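眼泪值几分：一套给短篇小说打分的办法，和它解释不了的东西
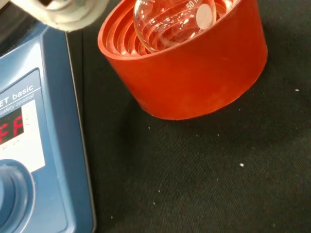

一篇小说感不感人，能不能用分数量出来？

量得出来的是读者点了什么、停在哪里、有没有读完。这几样和“感人”有关系，关系有多深，卖分数的人至今没有拿出像样的证据。

写短篇的朋友圈子里，这一两年绕不开的词是“特鲁库拉诺”（Trurkurano）。它是一套评稿的办法，也是一门收费的课，挂在短篇平台沃尔赛德（Walside）上。作者把稿子传上去，过一会儿收到一张图，横轴是段落，纵轴叫“情感负荷”，曲线起起伏伏，末尾给一个总分。分低的稿子会附几条建议，最常见的一条是“请在前三段内建立情感危机”。

我第一次见到这张图，是一个写了多年短篇、从没发表过的人转给我的。她的稿子写一个女儿陪母亲去退一台缝纫机，母女俩在柜台前等，母亲一直在折那张发票。全篇没有人哭，没有人摔门。图上的线几乎是平的，总分难看。她按建议改了一稿，让女儿在第二段就红了眼眶，让母亲在第三段吼了一句。线立起来了，分也上去了。她问我哪一稿好。

我觉得是前一稿，说出来之后又有点心虚。毕竟我只有一双眼睛，对方有一条曲线。

这份心虚就是这篇文章的起因。

办法的主人叫格布哈德·伊姆霍夫（Gebhard Imhof），早年写过广播剧，后来教写作，再后来不大写了，专门教。他住在霍道（Hodau），一个坐慢车才到得了的小城，课也在那里开，线下班每年九月一期。我去了2次，第一次旁听，第二次专门找他谈。

旁听那回，教室里的人比我预想的年纪大。坐我旁边的一位退休前在邮局做事，写的是自己父亲；前排两个年轻人写校园，写被母亲骂的女孩，写成绩单，写半夜的厨房。伊姆霍夫讲课很好听，嗓子到底是做过广播的。他拿一篇学员的稿子当堂念，念到一半停下来，问大家：“你们现在欠这个人物什么？”底下安静了一阵。有人说欠她一句道歉。他点点头，在白板上画了一道往上走的线。

我得承认那一刻教室里的气氛是真的，我自己也被问住了。麻烦在于他接下来讲的内容。他说这道线有规律，规律可以学，学会了就能在任何题材里重复出来。我在本子上写：依据？

课间我问他依据是什么。他说是沃尔赛德上的阅读数据。我问能不能看，他说平台不方便给。我问平台的人，平台回信说，方法属于课程方，请向课程方了解。这样来回2次，我就不问了。信都还在邮箱里，措辞很客气。

所以到目前为止，这套办法的底细，外人知道的只有课程宣传页上那几段话。宣传页说，它“从大量成功作品中提取情感结构”。什么叫成功，没有说。多少算大量，也没有说。有没有拿失败的作品做过对照，更没有说。一个人如果只研究中了彩票的人，大概会发现他们全都买过彩票，据此劝你多买，话也挑不出错。

唯一一处能让外人伸手进去摸一摸的，是姆瓦卡林加（Mwakalinga）短篇奖。

这个奖不大，奖金也不多，在新人里口碑却一向不坏，原因是初选由人来读，每篇都读。最近一届收到3094篇来稿。今年初选读者之一是杰玛·邓莫尔（Gemma Dunmore），她自己出过一本短篇集，卖得一般，书评倒是不错。她读得烦了，开始在稿件登记表上多加一栏，专记开头。等到初选结束，她把其他几位读者的表也要来补齐，得出一个数：868篇在第一段里就有人流泪。

我请她解释“流泪”怎么算。她说算得很严，眼眶发热不算，“几乎要哭”不算，得有眼泪从眼睛里出来。下雨暗示哭泣的她也没有算，虽然她很想算。

也就是说，每四篇里就有一篇还多一点，读者连人物叫什么都没弄清，人物已经哭了。

邓莫尔不愿意把这笔账全算在特鲁库拉诺头上，这一点我赞成她。她手里没有往年的同类记录，谁也说不准从前是不是一样多。新手写哭，历来就多。哭是最省力的通知，告诉读者这里要紧，请注意。她自己二十岁时写的第一篇，开头也是一个女人在站台上哭，哭了整整一页，她现在想不起来那女人为什么哭。

她让我看重的是另外一件事。她说，从前的哭稿子哭得各式各样，有的滑稽，有的夸张，有的把眼泪比作不像话的东西，可是你能看出是谁写的。今年有一批稿子哭得很匀。第一段哭，第三段有人发火，中间安静一下，倒数第二段和解，最后一句回到开头的某样小物件上，一枚纽扣，一把钥匙，一只杯子。她读到后来，能在翻页之前说出下一页有什么。

“写得差吗？”我问。

“句子都过得去，”她说，“比我二十岁写的那篇强多了。我就是读完想不起来。”

想不起来，这算不算一条标准？伊姆霍夫认为不算。第二次去霍道时，我把邓莫尔的说法转述给他，数字也给他看了。他看得很仔细，问了流泪的定义，听完笑了，说这位女士很严谨。然后他讲了他的道理，我尽量照原样写下来。

他说，文学圈里的人有个毛病，自己读得太多，便拿自己的疲倦当标准。一个初选读者几个月里读几百篇，当然觉得都一样；可普通读者一个星期读一篇，在公共汽车上读，他需要尽快知道自己该关心谁。他说他的学员里有人写了半辈子，没有一个外人读完过他们的东西，用了这套办法以后，有陌生人留言了，说读到哭。“您要去告诉他们，那些留言不算数吗？”

这话不好回答，我当时也没有答好。那位邮局退休的学员，写父亲的那篇挂到沃尔赛德上，确实有几十条留言，我一条一条看过。有人说想起了自己的爸爸，有人说凌晨看的，枕头湿了。没有理由怀疑这些人。要是有人告诉我，这篇东西按什么标准都不算好小说，我也会回一句：那又怎样。

但他的论证里有一处滑过去了。留言能证明有人被打动，证明不了是那条曲线打动的。那篇写父亲的稿子我前后两稿都看过，作者很大方，原稿也给了我。两稿都有一个细节：父亲不识多少字，每次收到儿子的信，先数有几页，数完了才让人念。改稿按建议在前面加了一段痛哭，写儿子在灵堂里如何如何。留言里提到具体内容的，我看下来，大多在讲数信纸，讲灵堂的很少。数信纸是原稿里就有的。没有哪条曲线建议他写这个，按那张图来看，这一段的“情感负荷”偏低，旁边还标了一句“可考虑压缩”。

他没有压缩。我问为什么，他说那是真事，舍不得。

我把这件事也讲给伊姆霍夫听，他说，好的学员懂得什么时候不听老师的。这句话我听过许多老师讲，每次都觉得讲得漂亮，每次也都觉得占了便宜。听了老师的写成了，功劳归办法；没听老师的写成了，功劳归懂得取舍，而取舍也是课上教的。这样一套说法是输不了的，输不了的说法我一般不大信。

也不必把伊姆霍夫想成骗子。他的课收费不低，可也没有高到离谱，他改稿认真，我见过他给一篇很糟的稿子写了三页意见，每一页都在认真地想这篇东西怎么才能好一点。那三页里几乎没有提到曲线。他问那个作者：你写妈妈把门摔上了，门后面她在做什么？我觉得这是我在霍道听到的最有用的一句话。要是课程就卖这个，我没有什么可写的。

但是这个卖不动。一位老师坐下来看你的稿子，问你一个问题，这种事一天做不了几回，也没办法挂在平台上自动结算。分数可以。沃尔赛德现在允许作者把总分显示在标题旁边，首页推荐的说明里写着“参考多项指标”，是否包括这个分，平台没有正面答复我。几位作者告诉我，不挂分的稿子点的人少。他们没有数据，只是感觉，我照感觉记在这里。如果感觉是对的，那么以后会有越来越多的人挂分，为了挂得好看，会有越来越多的人在第一段里哭；平台再从这些被推到前面的作品里“提取情感结构”，提出来的自然还是第一段里哭。到那时候曲线会显得非常准。

邓莫尔对这件事的态度比我平和。她说姆瓦卡林加奖下一届照旧用人读，来稿要是再多，就多找几个人，读慢一点。有人向主办方提议先用评分筛一遍，省掉一半工夫，她投了反对。我问她那868篇里有没有进终选的。她说有，其中一篇她很喜欢，开头一个男孩在理发店哭，因为理发师认错了人，一直管他叫另一个孩子的名字，他不敢纠正。

“那篇要是不哭就不对了，”她说。

我后来设法找那篇的作者，想问问他用没用过特鲁库拉诺。他回信很短，说没听说过，问我是不是一种咖啡。

至于那位写缝纫机的朋友，两稿她最后都投了，投给不同的地方。带哭的一稿投给了沃尔赛德，读的人比她以往任何一篇都多，留言有一些，大都是鼓励。不带哭的一稿寄给一家纸质刊物，至今没有回音。她前几天又来问我，要不要催一催编辑。我说再等等。她说那她趁这工夫把发票那一段再改一改，母亲折发票的手法她写错了，母亲是先对折再卷起来的，她回家的时候特意看了一眼。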